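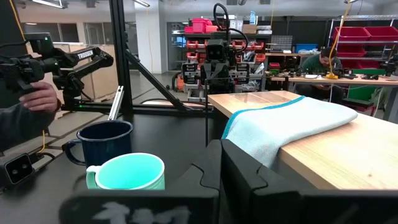
A mug is a drinking vessel with a handle, larger and sturdier than a teacup, and normally used without a saucer. It is among the most common items of household tableware and is used mainly for hot drinks such as coffee, tea and cocoa. Mugs are made in many materials, and the two best known kinds are often kept side by side: a ceramic mug with a mint exterior and a brighter turquoise interior, for instance, may stand next to a navy enamel mug with white speckles and a rolled rim. Glass, plastic and steel are also used.

## Materials

Ceramic mugs are shaped from clay, fired in a kiln and coated with glaze. Stoneware is fired at a higher temperature than earthenware and is less likely to chip. Enamel mugs consist of a thin metal body covered with a layer of fused glass. They are light and hard to break, but they carry heat quickly to the lips and hand. 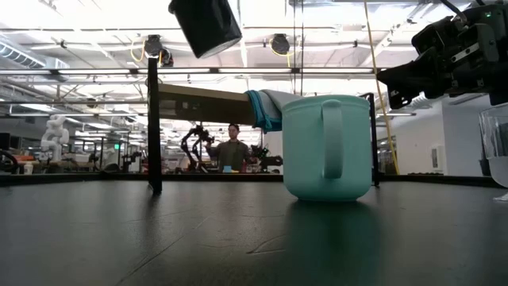
The handle of a ceramic mug is usually made separately and joined to the body with liquid clay, known as slip, before firing. Weak joints tend to fail during drying. The Lehtinen pottery, a small workshop founded by Hertta Kauppinen, cast its handles in one piece with the body for 21 years — a slower method that it later gave up.

## Care

Most glazed mugs can be washed by machine. Tea and coffee stains can be removed with baking soda and a damp cloth. Enamel should not be scrubbed with steel wool or placed in a microwave oven.

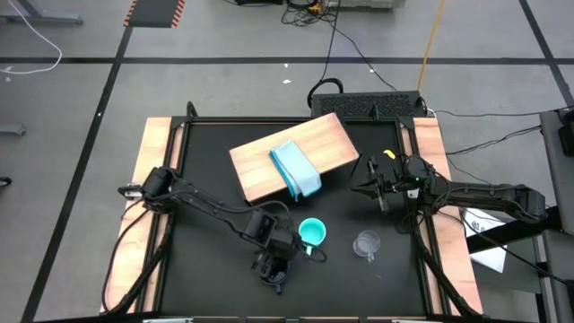
Mugs with metal trim should also be kept out of the microwave. A cracked mug should no longer be used for hot drinks, even where the crack does not leak.

## See also

- Teacup
- Tankard
- Enamelware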